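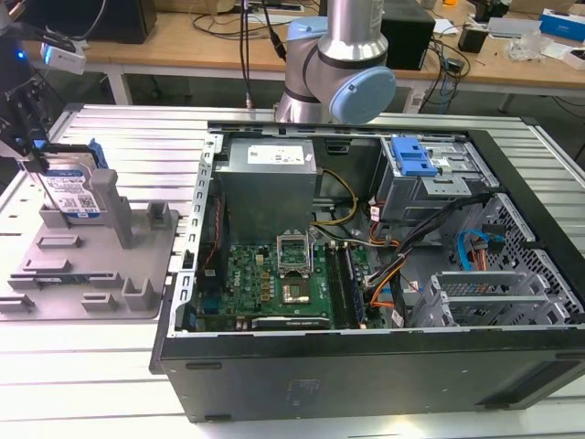 Lists > Drilemon cell users > Archive > October > Re: drive tray walks off its zero

Re: drive tray walks off its zero
From: Othmane Soliman
To: drilemon-users

The Hakala bench wrote:

> We have the same Drilemon cell as several of you, doing desktop
> teardown, case flat on its side, hard drive out of the cage and into
> the upright slot on the tray. It worked for most of the summer. Now
> the arm comes down on the tray slot a hair toward the tall post, and
> once every dozen or so drives it sets the drive down on top of the
> block and lets go with great confidence.
>
> Things we have tried: re-teaching the slot position (fine for a day),
> re-teaching it again (fine for a morning), a new pair of finger pads
> on the Wurner, rebooting everything in both orders. Vision says the
> tray is where it always was. The tray says otherwise.
>
> Two questions. Does anybody have an order of operations for setting
> the cell up from nothing that they trust? And is the printed tray
> simply a bad idea? One of us wants to mill one out of aluminum and
> is getting harder to talk down.

Please leave the aluminum where it is for now. I had your exact problem last winter and blamed the tray for two weeks. I printed it a sibling, then a cousin with thicker walls, and they all drifted by the same amount in the same direction, which a smarter man would have noticed on the second print.

The trouble was the table. More exactly, it was the slats. Our worktable is the usual slatted aluminum top, and the tray was bolted to it through two slots with nuts that sit loose until they're tightened. Every time someone laid a tower down next to it, and they don't all lay towers down gently, the case gave the tray a little shove. One shove is nothing. After 83 towers I put a straightedge on it and the back corner had gone over by more than the slot clearance. Vision was perfectly happy because I had stuck the marker to the tray's own base plate, so when the tray moved, the marker moved with it, and Ornura then corrected for half of the movement, based on a setting I had switched on myself and forgotten.

So, for your first question, my order of operations. Yours may have to differ, but please don't swap the first three around. I have, and I got to do them twice.

1. Table first. Check it for rock with the arm parked and again with the arm reached all the way out over the tray. Ours was level when parked and had an opinion when the arm was extended. One foot needed a turn and a half. Then lock the foot nuts. I've met two cells now where the nuts were all there and none of them touched anything.

2. Arm base. Torque the base bolts in a cross pattern, run the arm through its warm-up, torque them again. If any of them moves on the second pass, do a third. Write the value on a piece of tape on the base, since the manual will be in whichever building you aren't.

3. Case stop. Before the tray, before vision, before anything clever, fit a hard stop that the tower gets pushed up against. We used a plain angle bolted into the slats on the far side. The case now finds the stop and leaves the tray alone. Keep a finger's width between the case and the tray as well. I would leave more, but then our arm has to fold its wrist in a way that puts the cable over the drive cage.

4. Tray. Bolt it in three slots instead of two, and pin it. The pin matters more than the third bolt. Ours is 119 mm from the front left corner of the tray to the pin hole, and if you move yours, measure it and record it somewhere other than your head. Snug the bolts, drop in the pin, tighten the bolts. If the pin won't pull out again by hand, something is sitting under strain and you should loosen it all and start this step over.

5. Marker. On the table. Not on the tray, not on the case stop, on the table. I realize I'm the one who needed telling.

6. Ornura. Turn off "follow fixture" if it's on. It lives under the fixture tab and not the vision tab, and it survives a factory reset, so don't assume. Then do the nine-point calibration, with the overhead lights in whatever state they'll be in during normal work. If you calibrate at 7 in the morning by the light of one window, you'll have an excellent calibration for 7 in the morning.

7. Gripper. Home it, close it on the gauge block, check the reading. I run the Wurner at 31 percent force for 3.5-inch drives and have had no complaints from the drives. More force makes the pads roll, and when the pads roll the drive comes out of the cage straight and arrives at the tray tilted. That looks exactly like a teaching error. You will then re-teach, and the re-taught point will be wrong as soon as the pads are replaced. I suspect your new pads and your "fine for a day" are related in this way, so check the force before you touch the slot position again.

8. Teach the slot. Last. Use a dead drive, bring it down at crawl speed, stop just above the slot and look at it from two sides. If the carrier is still on the drive, teach with the carrier on. The slot on ours takes a drive in its carrier or a bare one, but they don't sit the same, and the program has to know which it's getting.
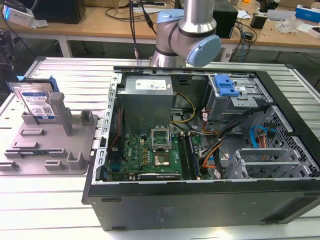
Tower on its side with the panel off; drive upright in the tray, blue carrier still on.

On cables, because somebody will ask and it may as well be me who brings it up. Everything inside a Dell tower that is long and thin would like to meet your gripper. The blue SATA cable is the worst of them. Unplugged, it springs into a loop that stands up right by the drive cage, and the first time our fingers closed on it the arm lifted the entire case by a data cable, reported success, and proceeded to the tray with it. I'm told the noise was memorable. I was at lunch.

What we do now is part hand work and part program. The person loading the tower unplugs the drive and presses the loop down flat toward the case wall. The program then approaches the cage from above, with no sideways travel below the rim of the case. There's an approach height parameter for this and its default is optimistic. Raise it until the wrist clears the highest wire you've ever seen, then a bit beyond. You lose a second or two per drive and gain an arm that stays out of the wiring.

The release latch on the cage deserves its own check. The blue plastic ones have a soft end stop, and a gripper that pushes past it will bend the latch and leave it looking fine. If you get a drive that won't come free at normal pull, don't raise the pull limit. Stop the cell and work the latch by hand. We had the pull limit raised by a well-meaning night shift and lost a cage, a carrier and one afternoon.

And if the CPU socket is open, as it often is when the processor has already gone, keep the arm's path off the motherboard entirely. A raised retention frame catches on whatever passes over it low. I've drawn a keep-out box over the whole board, memory slots included. It's an ugly rectangle and it has never needed adjusting.

Looking after it, once it's right:

Every morning, warm up the arm, then run one dead drive from hand to slot with someone watching. Two minutes. Put your fingers on the tray and try to move it. If it moves, you're back at step 4.

Every 200 drives, wipe the pads with alcohol, check the pin is seated, gauge block on the gripper, and go over the dress cable where it bends at the wrist. Ours wore through its sleeve on the inside of the bend, where you can't see it without lying on the table.

When anything gets bumped, say so. I put a pencil and a pad next to the pendant for this purpose. In the first month there were no entries, and I'd bumped it twice myself. It got better after I wrote mine down.

After all that, is the printed tray a bad idea? I don't think so. Ours has been on the table since the pin went in and the slot still fits. The raised posts do wear at the lip where drives get set down crooked, and the tall one has been reprinted once after an argument with an elbow. You can print a post over lunch. A milled tray won't wear, but when the arm comes down in the wrong place, and it will some day, I'd much prefer the tray be the thing that gives. The other candidates are the drive and the wrist, and I know what the wrist costs.

If your colleague must mill something, have them mill the base plate and keep the printed blocks on top. That's what I'd build if I were starting over. Two pin holes instead of one, and the tray blocks screwed on from below so they can be changed without losing the position.

Can you send me three things before you take it all apart: the force setting on the Wurner, whether "follow fixture" is on, and where your marker is stuck? If the last answer is "on the tray," you can skip the other two for now and go have a look with a straightedge.

I have the step list as a one-page text file with our torque values and approach heights filled in. Don't use our numbers as they stand, but the blanks are in the right places. Ask and I'll post it.

Othmane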